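Codach Humanoid Operations Guide
Section 6: Safe Set-Up and Good Practice for Tabletop Handling

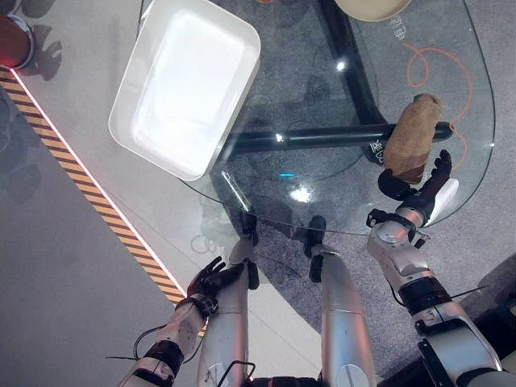

6.1 Purpose and Scope

This section sets out the rules for preparing and running tabletop handling work with a two-armed, legged robot. It applies to every session in which the robot picks up, moves, or puts down an object on a table, whether the robot is guided by an operator or is running a stored task.

The section should be read together with Section 3 (Power and Emergency Stop) and Section 5 (Operator Training). Where a local site rule is stricter than this guide, the local rule applies. Where this guide is stricter, follow this guide and inform the site safety lead.

This revision was approved in December 2023 and replaces all earlier versions of Section 6. Printed copies of the earlier text should be removed from the work area.

6.2 Roles

Each session requires 2 trained persons. One acts as the operator and the other as the observer. The roles may be exchanged between sessions but may not be exchanged while the robot is powered.

The operator starts, pauses, and ends the task. The observer holds the wireless stop control and watches the robot and the floor area. The observer does not handle objects, take notes, or use a phone while the arms are enabled.

Visitors may attend only with the agreement of the site safety lead. They must remain outside the marked boundary at all times and must be told where the wall-mounted stop button is before the session begins.

6.3 Preparing the Floor Area

1. Confirm that the boundary of the work area is clearly marked. Yellow-and-black striping is the approved marking. Worn or lifted striping must be replaced before work begins.

2. Remove stools, bags, boxes, and loose packaging from inside the boundary. Items that must remain, such as a fixed post or stand, are to be entered on the site plan.

3. Check the carpet or floor covering for raised edges. The robot's feet must rest fully on one type of surface. Do not allow one foot to stand on carpet and the other on hard floor.

4. Place the robot so that it faces the table squarely, with both feet pointing toward the table base. Leave enough room for the arms to be lowered without touching the edge of the table.

5. Confirm that no table leg stands in the path of either foot. Curved and angled legs can extend farther than the tabletop suggests and should be checked from the side as well as from above.

CAUTION: Never step over the boundary to adjust a table while the robot is standing under power. Sit or hang the robot in its support frame first.

6.4 Preparing the Table

Tables should be stable, level, and able to carry at least 40 kilograms. A table that rocks when pressed at any edge must not be used.

1. Press firmly on each side of the tabletop in turn. If the top moves on its base, stop and tighten the fittings or choose another table.

2. Wipe the top clean. Crumbs and grease reduce grip and may be mistaken for part of the object.

3. Place trays and containers first, then place the object to be handled. A tray should sit completely on the tabletop, with no corner over the edge.

4. Keep spare dishes and other unused items well away from the planned path of both hands. If they are not needed for the task, take them off the table.

5. Record the starting position of each object on Form 472 before the arms are enabled.

Note on glass tables: Transparent tops are permitted, but they require extra care. The cameras may pick up the carpet, the table base, or printed lines and lettering beneath the glass. Depth readings can fall on the floor instead of the tabletop, and the planned hand height may then be too low. Before the first grasp of each session, carry out the height check in 6.6.

Note on glossy trays: A shiny inner surface can return bright patches of light to the camera. Turn the tray or lower the room lighting until the bright patches no longer cover the place where the object is to be set down. A matte tray is preferred whenever the task allows a choice.

6.5 Cables, Arms, and Hands

Loose cables are a common cause of stopped sessions. At the Eynon site, a review carried out in November by Ehsan Rizvi found that cable contact with furniture led to more pauses than failed grasps did. The following checks were added as a result.

1. Follow each external cable from the wrist to the shoulder. It should have enough slack for full movement of the arm, but it should not be able to hook over a table edge.

2. Secure any hanging loop with a soft strap. Do not use hard plastic ties near a moving joint.

3. Move each arm slowly through its full working range in low-power mode. Watch the cables at the wrist and elbow as the joints turn.

4. Open and close each hand fully. All fingers should move smoothly and return to the open position without help.

5. Look for loose housings, damaged pads, and missing screws. A hand with a damaged finger must be taken out of service, even if the task requires only the other hand.

WARNING: Keep your own hands away from the elbow, wrist, and finger joints whenever power is on. Low-power mode reduces force. It does not remove the risk of pinching.

6.6 Height Check

The height check must be completed for every table that is transparent, patterned, or strongly reflective.

1. Place the supplied Grukari marker card flat on the tabletop, near the object.

2. Select Height Check on the operator screen and wait for the surface reading to settle.

3. Measure the height of the tabletop from the floor with a tape.

4. Compare the two values. If they differ by more than the limit stated on the calibration sheet for your robot, do not continue.

5. If the values agree, remove the card and confirm the result on the screen. The result remains valid until the table or the robot is moved.

If the check fails twice, cover the tabletop with a plain, non-slip mat and repeat it. A third failure must be reported under fault code 2421.

6.7 Approach and Grasp

1. The operator announces "arms enabled" in a clear voice. The observer replies "ready." No movement begins before the reply is given.

2. Raise both hands clear of the table edge at reduced speed.

3. Bring the working hand close to the object with the fingers open. The other hand should be held away from the working area and must not rest on the tabletop.

4. Pause. The operator confirms that the fingers are clear of the surface and that the object has not shifted.

5. Close the fingers at the lowest grip setting suitable for the object. Soft or rough items, including bread and similar foods, should be tried at the soft setting first.

6. Lift slowly and hold for a moment before moving toward the tray.

7. Lower the object until it is supported, then open the fingers fully before withdrawing the hand.

CAUTION: An object close to the far edge of a table should be approached with particular care. If the robot would have to lean to reach it, stop the task and move the object nearer by hand, following the entry procedure in 6.8. Leaning shifts the weight of the robot forward and is not approved for untethered work.

Food used in handling tests must not be eaten afterward. Dispose of it at the end of the day and clean the finger pads with a product approved for the hand.

6.8 Entering the Work Area

Entry is allowed only when all of the following have been done:

- The task has been stopped, not merely paused.
- The arms have been lowered and disabled.
- The robot is seated or held in its support frame.
- The observer has confirmed these points aloud.

Only one person may enter at a time. The other remains outside the boundary with the stop control in hand. After leaving the area, both persons repeat the announcement and reply in step 1 of 6.7.

6.9 Dropped Objects and Unplanned Contact

If an object falls, press Stop and leave it where it lies until the entry conditions have been met. Do not attempt to catch it.

If an arm or hand strikes the table, end the session. Inspect the hand, the wrist, and the tabletop before restarting. A glass top with any chip or crack is to be removed from use at once — small damage at an edge can spread under load.

All unplanned contact must be recorded the same day, including contact that causes no damage. Send the completed record to Bradley Wragg, Operations Safety, with the session log attached. Sites working under the Plastudico service agreement should also send a copy to their service contact.

6.10 Closing the Session

1. Return both arms to the rest position and disable them.

2. Secure the robot in its support frame and switch off main power.

3. Clear and wipe the table.

4. Coil external cables loosely and hang them on the hooks provided.

5. Complete Form 472. Both the operator and the observer must sign it.

6. Return the stop control to its charger and confirm that the charging light is on.

Continue to Section 7 for battery storage and transport.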